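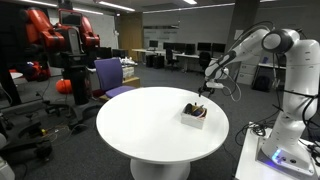
The round table with the small white box on it. Purple chair and stacked cardboard boxes behind.

Clearing the round table: the Drorneck room, April

This page belongs to the Drorneck room set in the Rotlow gallery. The earlier pages show the shelves and the corridor cupboard. This one covers the round white table and the things that pile up on it and near it.

The table came from the Carnegie building when the second floor was closed. It has a single pedestal, so it can go anywhere on the carpet without the legs catching on chairs or cables. Drorneck is a shared room, and the table gets used for lunch, for opening deliveries, and for anything that has to be put down for a minute. By Friday there is usually no space left on it.

Sorting was done in the afternoon and took until 4. The rule was the same one used for the shelves. Small things go in the white box first and get sorted from there. Cords are pulled out and coiled one at a time. Anything with a label stays with its label. Packaging is flattened only after it has been checked twice, as a bag of screws went out with the cardboard last year and had to be ordered again.

The room inventory has 2897 lines, and 300 of them say only "cable" or "cable, misc." Part of the purpose of the afternoon was to replace some of those with a proper entry giving length, connector and shelf number. We closed 46 of them. The rest will wait until the new drawer labels arrive from Drastard.

The white box goes back on the table when the job is finished. It is meant as a drop point for loose items, to be emptied at the end of each week. Please don't use it for food wrappers or batteries. Batteries go in the tub by the corridor door.

Larger items that have no shelf number are kept in cardboard boxes until someone decides where they belong. Each box should have the date written on one side and the shelf area on the other. Boxes left open on the table for longer than a week are moved to the Carnegie store, where they are harder to get at, so it is worth dealing with them before then. 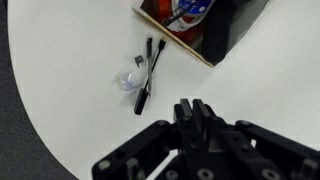
Drorneck regulars have asked in the gallery comments for a second table, saying that one drop point for the whole room fills up by Wednesday and that people then start using the chairs. One reply suggested a narrow shelf beside the door instead, with two trays, one for cords and one for everything else. It would leave the floor clear for the cleaners and could be put up in a morning.

A shelf has been priced and the request is with Rotlow. Until there is an answer, the table stays where it is.

Notes for the next session: bring more cable ties, the reusable kind. Check the cord drawer before adding to it. The old paper list is still taped inside the corridor cupboard and should come down once the remaining entries are typed in.

Next page: the window shelves
Previous page: the corridor cupboard
Back to the Rotlow gallery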